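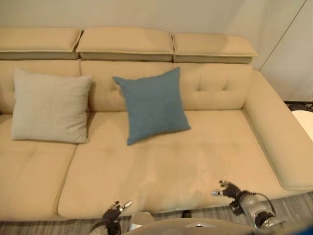
The long sofa, cushions on.

15/07/2023

Playtest build 42 of Jedadwood went up this morning and I've spent most of the day undoing things I was proud of in May. So, notes while it's all still fresh.

First, the stamina rework. It's better! Sprinting up the quarry path used to empty the bar before you reached the second ledge, which meant everyone stopped halfway and stood there admiring a rock texture I did in an afternoon. I've put the base pool up to 200 and slowed the regen a bit, and now you get to the top with a sliver left, which feels tense in the way I wanted. Carla Ghanem played it twice on the pad and once on keyboard and said the keyboard run felt slower. I checked and she's right, the diagonal input isn't being normalised on the pad, so pad players are moving faster than they should. Fixed in my branch, not merged yet. Please don't merge it for me, there's a debug print in there on every single tick.

Second, the crossbow. Oh dear. I knew it was strong, but I'd only ever tested it against the small wolves. Rania Awad took it to the mill on her first go and killed the miller boss from the hayloft without him getting a swing in. He has 1160 health and she did it with one quiver. The weak spot multiplier is being applied twice, once by the bolt and once by the target (I wrote one of those, and the other came with the Tedex combat plugin, so we're both guilty). I've turned ours off for now. Damage on a clean headshot now comes out at 315, which still feels chunky but gives him time to come up the ladder and be unpleasant.

I'd like to leave the hayloft trick in, by the way. If someone climbs up there and plans their shots they ought to get something for it. Rania thinks he should throw sacks at you, and I love that, but it needs an animation and we haven't got one. Parking it.

Third, saves. This is the one that's bothering me. Loading a save made inside the Khoury house puts you back in the right room but with the door state from the previous save, so if you'd unlocked the cellar and then saved, the cellar is locked again and the key is gone from your bag. Happened to me three times, never to Carla. The only difference I can find is that she skips the intro. My guess is the intro sets up the door table and then something sets it up a second time after the load, and if you skip, the second one never fires. I've added logging to both. If you hit this, copy the save folder before you do anything else, as the autosave will write over it.

Small stuff, no particular order:

Map marker for the ferry was upside down. Done.
Rain volume indoors is still far too loud, it's like living in a tin. I dropped it by half and it's still too loud.
The German text for "Hold to pick up" runs off the prompt box. Made the box stretch, now it looks silly in English. Need to look at it again.
Lantern flicker turned down, with a slider in the accessibility menu. The slider works but doesn't remember its setting after you quit.
Subtitles for the ferryman come in a good second early, so you read his joke before he tells it.

Performance: the village square is fine now on my machine, and on the old laptop it dips badly when the market stalls load in. Every stall was carrying its own copy of the awning shader. I've got them sharing one and the dip is smaller, though there's still a hitch when you come round by the well. I think it's the chickens. I'll profile it properly tomorrow with the chickens off and then with them on, and if it is them we can have fewer chickens.

Talked to the people at Jistarden about the controller remapping screen. They want every action remappable, including the menu ones, before they'll put the demo on their store page. Fair enough, and I'd want that as a player. It's more work than it sounds though, as our menus read the buttons directly in nearly 42 places and I'll have to go through them by hand. Carla has offered to take the inventory and the journal, I'll do the rest.

For next build: merge the pad fix (minus the print), find the door table bug, retest the mill with the new crossbow numbers, rain again. Rania wants to try a run with no ranged weapons at all, so I need to check the bell tower can still be finished that way. I've a feeling the rope at the top has to be shot down. If so I'll put a ladder on the north side.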